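Workshop Drawing, Week 3: Bosses, Bores and Flanges
Handout prepared by Lucero Bedoya

Welcome back! Today we read real shapes, and I promise that after this session you will never look at a bracket the same way again.

Start with the flange. It has a flat base to spread the load and a raised round part, the boss, which gives the hole more depth. Find the centre line of the boss first, then work outwards to the ears - everything else hangs off it.

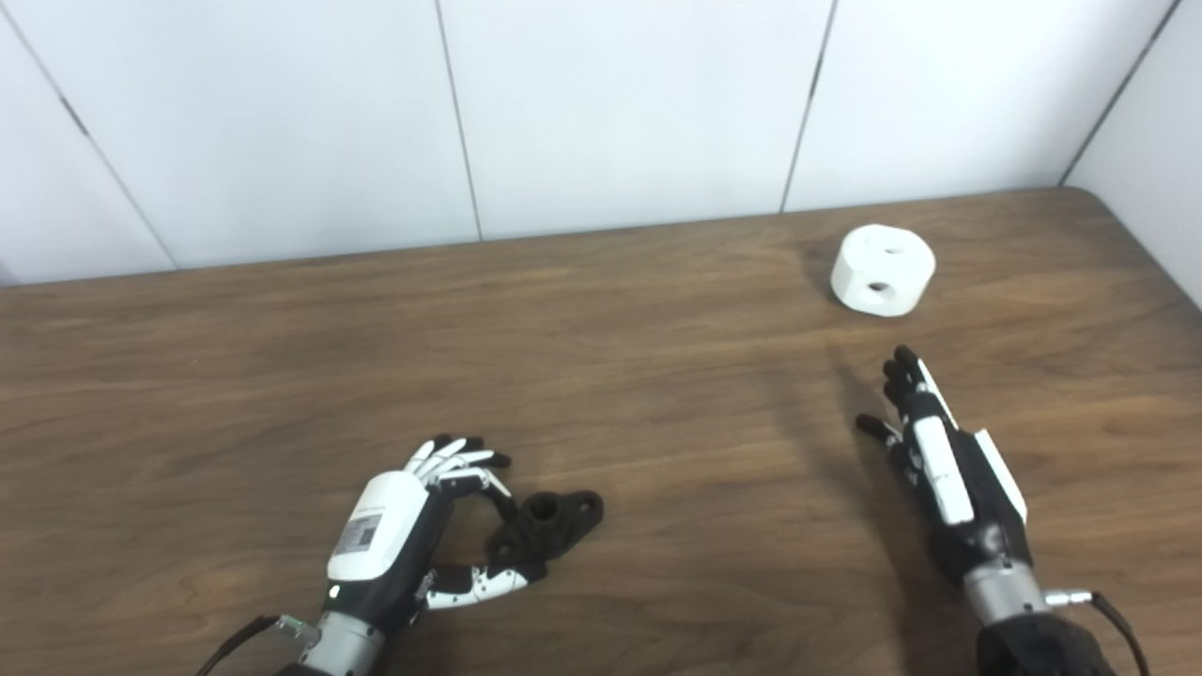 Fig. 1. Black flanged part with raised boss, resting on the table.

Draw the plan view before anything else. The boss is simply a circle there, and its height only shows up in the side view, so you need both (a lovely moment when it clicks!). Use 22 mm for the bore in your practice sheet and 40 mm for the boss.

Next, pale parts. Light surfaces hide their edges, so turn your lamp to one side and let the shadows do the work.

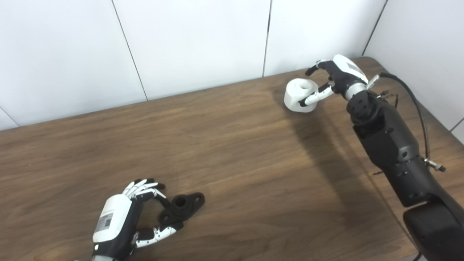 Fig. 2. White object, with a thumb against its side.

Now the block with rounded edges, my favourite. One hole is in the top face and another is in the front, so a single view cannot tell the whole story. Where would you put the section line? 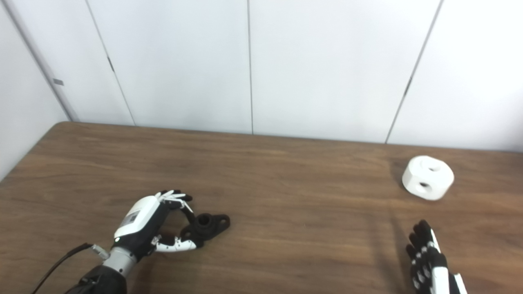
Sketch your answer lightly and compare it with your neighbour's. If your two bores meet inside the block, mark the join with a thin curve and don't worry about getting it perfect yet. Eusebio Guzmán will go through curves of this kind next week.

For Sunday evening: one flange and one block, three views each, scale 1:1. Allow over 35 minutes for the block.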